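Okia Opens Its Doors in May With a Season of Shared Suppers
Neighborhood cooking school invites newcomers and longtime residents to cook and eat at the same table 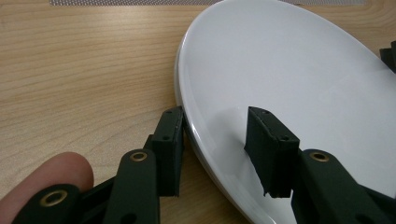

What's Happening

October 17, 2022. Okia, the neighborhood cooking school, is thrilled to announce its first full season of Shared Suppers, a series of evening meals cooked and eaten by people who mostly haven't met yet. The season opens next May and runs for 12 suppers, each one led by a home cook from the area who picks the menu, teaches the dishes and then sits down to dinner with everyone else.

The idea grew out of a small trial this spring, when the school held 2 suppers in its teaching kitchen and had to turn people away from both. Guests came in at four in the afternoon, tied on aprons and got to work peeling, chopping and stirring. By seven they were eating. Plenty of them were still there at ten, trading phone numbers and arguing happily over how much garlic belongs in a braise.

"I expected people to be polite and go home," said Seul-gi Moon, director of Okia. "They stayed and stayed! A couple who had lived on the same street as another guest for years met her over a pot of soup. We knew before the dishes were done that we wanted a whole season of this."

The Cooks

Ilgın Aydoğan will lead the opening supper with a menu she grew up on: red lentil soup, stuffed peppers, a big bulgur salad with parsley and lemon, and semolina cake to finish. She has been cooking for crowds since she was a teenager and says the trick is to give everyone a job within the first five minutes.

"If you hand a shy person a lemon and a juicer, they stop being shy," said Aydoğan. "Then they start telling you how their grandmother did it, and now you have two recipes."

Rostislav Bednárik follows with potato dumplings, braised cabbage and a plum dessert that takes most of the afternoon. His session is a little longer than the others and starts at three, so guests should plan for that. Da-eun Ham will teach a supper built around vegetable side dishes, including several quick pickles that guests can take home in jars. The rest of the cooks will be named over the winter, and the school would love to hear from anyone who has a dish they're proud of. No restaurant experience is needed, and the school buys the groceries.

Food and Seating

Every supper is served family style from big platters passed along the table. Each menu includes a main dish without meat, and cooks will go over ingredients with guests before anyone picks up a knife. Please tell the school about allergies when you sign up, even mild ones.

Children age 12 and up are welcome with an adult. For younger kids, Okia is planning 3 weekend lunches with easier jobs and an earlier finish (there will be dough to roll, and probably a lot of flour on the floor).

A Cookbook at the End

Local print shop Koo is joining in to produce a Shared Suppers cookbook when the season wraps up. It will collect the recipes from every evening, along with notes and corrections from the guests who cooked them. Koo plans a first printing of 400 copies, and every guest cook will receive one.

"We print a lot of menus and a lot of business cards," said Jae-hoon Son, who runs the shop. "A cookbook with the neighbors' own arguments left in the margins is a real treat for us. I've already asked for the cabbage page."

How to Sign Up

Registration opens in the new year at the school's front desk and on its website. Guests may book one supper or several, and a share of the seats at every table will be held at a reduced price for anyone who asks. No paperwork is required for those seats.

About Okia

Okia is a neighborhood cooking school offering classes in everyday home cooking, bread, preserving and knife skills for adults and teens.

Press questions and requests to attend a supper may be sent to Seul-gi Moon at the school office.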